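My pot of beans, and what I do with it all week

I got into cooking dried beans when we moved to Lullham and the nearest decent store was a long drive away. I'd had them at my grandmother's, of course, but I had no clue how she made them taste like that. Mine were gray and chalky and a few of them crunched. It took me a whole February of bean dinners (sorry, family!) to work out what I was doing wrong, so these are my notes, in no special order.

Soaking

I soak overnight if I remember and skip it if I don't. Soaked beans cook faster and hold together a bit better, and that's the whole difference as far as I can tell. One bag goes in my biggest bowl with plenty of cold water, because they swell up more than you think and I have woken up to beans pushing over the rim. Throw out the floaters and anything shriveled. Check for little stones too. I found one with my back tooth once and I don't want to talk about it.

If you forgot, boil them for two minutes, put the lid on, turn the heat off and walk away for an hour. Then drain and start over with fresh water.

Salt

Everybody's aunt says salt makes beans tough. I salted mine from the start for months before anyone told me I wasn't supposed to, and they were fine, better than fine! A spoonful in the soaking water, then more in the pot. What does keep them hard is tomatoes, vinegar or lemon, so all of that waits until the beans are soft enough to squash against the roof of your mouth.

What goes in the pot

Half an onion, not chopped. Three or four garlic cloves with the skin still on. A bay leaf. A good pour of olive oil, more than feels right. My neighbor Loukia Liapis adds a whole carrot and a celery top and fishes them out at the end, and her broth is sweeter than mine, so lately I've been copying her. Parmesan rinds if you save them (mine live in a bag in the freezer door).

Red kidney beans are the ones to be careful with. Boil them hard for ten full minutes before you turn anything down, and don't cook them from raw in a slow cooker.

Heat and time

Bring it up to a boil, then turn it down until you only see a bubble now and then. If the pot is galloping, the skins split and you get soup. Nice soup, but soup. I start tasting at 45 minutes and I taste five beans, never one, as there's always one that finishes early and fools you. Old beans can take twice as long. I had a bag at the back of the cupboard that never did get soft and I gave up and used it to hold down a pie crust, which is its job to this day.

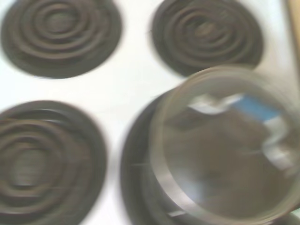
An electric coil stove does fine for beans.

Coils are slow to cool down, so when I want to go from a boil to a simmer I start a second burner on low and slide the pot over. Saves standing there waiting for it to calm down. Wipe the bottom of the pot first if it boiled over, or you'll smell it for a week.

Keep the water an inch over the beans. Top up from the kettle, hot, and don't stir much.

Storing them

Let them cool in their own broth. I can't say this enough, they dry out and crack if you drain them right away. Once they're no longer steaming I move them to shallow containers and they go in the fridge, where they're good for four days. The rest I freeze flat in bags with enough broth to cover, and I write on the bag BEFORE I fill it.

Leftovers

First night we just eat them in bowls with toast and too much black pepper. After that:

Mashed in a pan with oil and garlic, under a fried egg.

Cold with tuna, red onion, parsley and lemon. Good for lunch boxes.

Baked in a dish with a can of tomatoes and whatever cheese is left, oven at 400, until the edges go brown and sticky. The kids can do this one nearly by themselves and they fight over the corners.

The broth by itself, with small pasta. My friend Chih-ming Cheng stirs in ginger and scallions instead and it's so good on a cold night, I'd never have thought of it.

Update, March 2021: a couple of you asked about baking soda. A tiny pinch in the soaking water helps if your tap water is hard like ours. More than a pinch and they taste like soap. Rinse them well afterward. I still haven't tried chickpeas in the pressure cooker, so if you have a time that works for you, leave it in the comments and I'll give it a go next weekend.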